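Chamado 988: caixa organizadora creme, tampa que não fecha
Aberto por: Ruan Ngubane
Atendimento: Nikola Adamczyk, loja Erncombe
Situação: resolvido

21 de julho de 2022, Ruan:
Oi, pessoal! Adoro essas caixas quadradas, já tenho 13 em casa e quero mais. Só que a última veio com uma tampa que levanta num dos cantos. Aperto de um lado, sobe do outro! Guardo nela os cubos de montar do meu filho, e ele faz questão de tampar tudo sozinho.

Nikola:
Que bom saber que gosta tanto, Ruan! Esvazie a caixa, apoie numa mesa plana e confira se a borda encosta por igual na tampa. Veja também o código gravado embaixo da tampa. 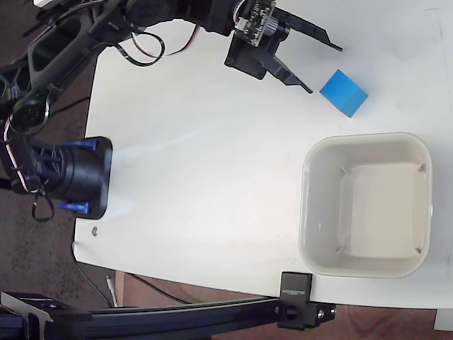 Ruan:
Conferi com calma. A borda está ótima, sem rebarba nenhuma, e a caixa não balança. O código da tampa termina em 35. Comparei com as outras e todas terminam em 30!

Nikola:
Achamos! A 35 é da linha Ukstead, uns milímetros mais larga. Foi troca na separação do pedido. A tampa certa sai hoje, sem custo, e pode ficar com a outra.

Ruan:
Chegou e fechou com um clique lindo, nos quatro cantos! Meu filho já tampou e destampou umas vinte vezes. Podem encerrar, e obrigado mesmo!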